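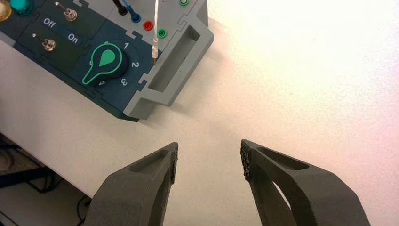
## Handout 4: Collecting demonstrations on the task box

Read this before your first session at the bench. We'll spend the whole lab period driving the arms by hand and saving what they do, and the policy you train in July will only ever know what you show it. I think this is the most fun part of the course!

### What counts as one demonstration

A demonstration (we'll say "demo") is a single attempt at a single skill, from a rest pose back to a rest pose. For this unit the skills are:

- **Press** one named push button
- **Slide** a slider to a named number
- **Flip** one toggle switch to the other position
- **Turn** the rotary knob to a named number
- **Plug** a banana lead into the socket of the same color

Say the goal out loud, type it into the prompt field, then start recording. If you type "turn knob to 3" and go to 4, don't edit the label afterward unless the whole motion was clean. Most of the time you slowed down or wobbled when you noticed, and the wobble gets learned too.

### Approach matters more than you think

New drivers hurry through the approach and then fuss at the end. Try it the other way. Bring the open fingers over the part, stop for a beat, line up, and only then go down. The knob is a great place to practice, as the fingers can come straight down on it and you can see the pointer mark in the head view the whole time.

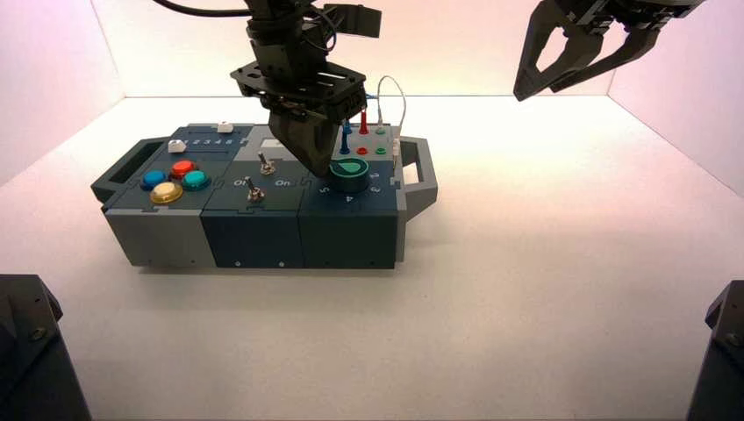
Once you're over the part, close slowly until both pads touch. Turn from the wrist. If you find yourself dragging the knob around with the forearm, the box will start to creep across the surface, and you should abort and reset.

The toggles are harder. The levers are short and smooth, and a pinch often slips. Fletcher Goodwin's group last year pushed with the outside of one finger and got lovely, repeatable flips. Either style is fine, but pick one with your partner and stick to it for the full set. Mixed styles in a small set pull the policy two ways, and you end up with a finger that goes halfway to both.

### Variety, on purpose

Each pair records 80 demos per skill. Between demos, change something:

1. Rotate or shift the box a little.
2. Start the arm from a different height.
3. Leave switches and sliders wherever the last demo put them.
4. Move the leads to other sockets.

Last term's full set came to 3,305 demos, and after Borghild Vik and Murray Maihi went through it, 1,777 were kept. A lot of the rejects had nothing wrong with the driving! The box simply hadn't moved for a whole afternoon, so they were near copies of each other.

### Keep or toss

Keep a demo where you missed, backed off and got it on the second try. Those are gold, and you'll see why when we get to recovery behavior. Toss it if:

- a hand came into any camera view
- the wrist view lost the part during the grasp
- the goal text is wrong
- you stopped to chat with the arm hanging in the air

Mark tossed demos with `x` and leave the files where they are. Damian Moser's script picks them up overnight.

### For next time

Watch ten of your own demos in the wrist view only, with the head view hidden, and write half a page on what you could and couldn't tell from it. Send it to Afaf Sayegh before the next lab.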